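The spreadsheet for the Ondusgate bench finally balances! I've been moving numbers around since last May, and what's left for the small stuff is $1,130.
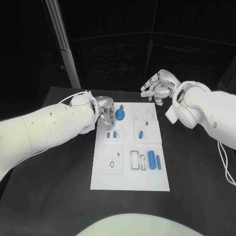
Spare fingers go first on my list, then cables, then a second task board from Stullmont. I want another white one like this, with blue pegs and cylinders - the blue stands out so nicely against the plate. Extra pegs are $8 a bag, so I'm getting 11 bags. The Tandbridge quote can wait until shipping comes down.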